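Slide 4, residual carryover. This one gets me going every season! Oats went in during September, 60 days after the spray, and the stand came up thin on the sandy end at Deddale. 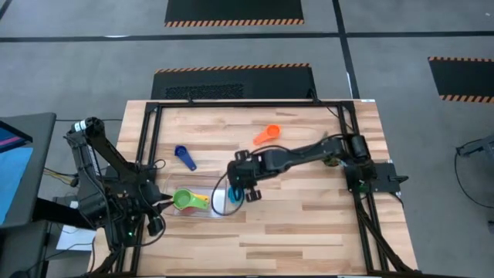
One grower asked whether the dry summer did it. Fair question, and rain matters a lot (pause, show the rain chart).

Slide 5, bioassay. Pots of field soil, oat seed, 29 days. Cheap and I love it. 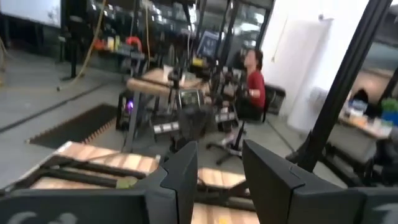
Tikkanen wrote back that they'd add a clean-soil check. Yes, please do! 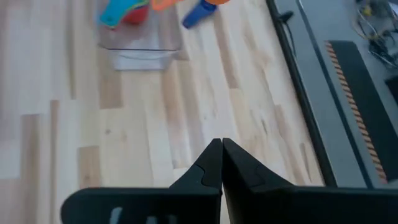
Gripper fingers over the bench.

Next: Halero plots.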